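Textile Care and Fibers, Unit 4: Why Cotton Wrinkles

Welcome back, everyone, and thank you for the lively talk about wool last time (I am still thinking about that mitten story). In this unit we turn to cotton, the fiber most of us have against our skin right now, and to the creases it is so fond of keeping.

Cotton is nearly pure cellulose, long chains held side by side by hydrogen bonds. When the cloth is bent, especially if it is damp or warm, some of those bonds let go and form again in the new position – and there you have your wrinkle. Steam loosens them once more, so a hot iron can set them flat.

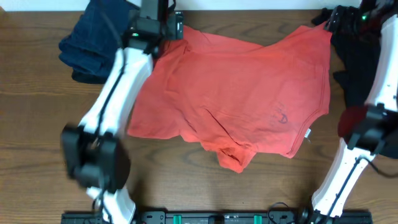
Knits and wovens

A knit is made of loops, and loops can shift and stretch, so a jersey tee usually forgives a careless night in the basket better than a woven dress shirt does. Wovens hold a sharp crease, lovely in trousers and a nuisance nearly everywhere else.

For next time

Please read Xiaoyan Lü's chapter on resin finishes, and write me 200 words on one garment you own and how you wash it. Bring a scrap of cotton too, any color you like.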